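Pudgate Two-Arm Sorting Study: Gallery

Posted Dec 14, 2019, by Daranee Chuensuk

The Pudgate study looks at how two robot arms can share one table when the objects on it change from run to run. Uthai Inthanon and Surachet Sangkhawat built the station in August, and Ekkachai Ruangrit wrote the planner that decides which arm goes for which object. We collected 1,736 runs guided by a person and trained the controller on those.

In testing, the controller got everyday objects into the correct tray in 65 of 70 runs. Four of the five misses came from both arms waiting for each other. The fifth was a dropped part. Chalerm Thammasiri is now working on the waiting problem, and a second set of 28 objects will be added once that is fixed.

Tall objects near the middle of the table are the hardest case, as each arm has to plan a path past them. Small hand tools are easier than we expected, even when they lie open.

Click a picture for the larger version.
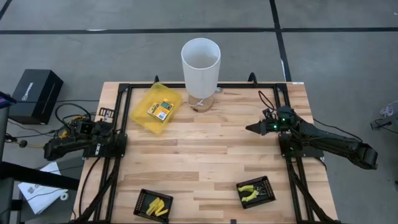 The two-arm station, with a tall white cylinder and a yellow box at the back of the table and two mesh trays at the front. The pliers are in the right tray.

More from the project: Methods | Results table | Contact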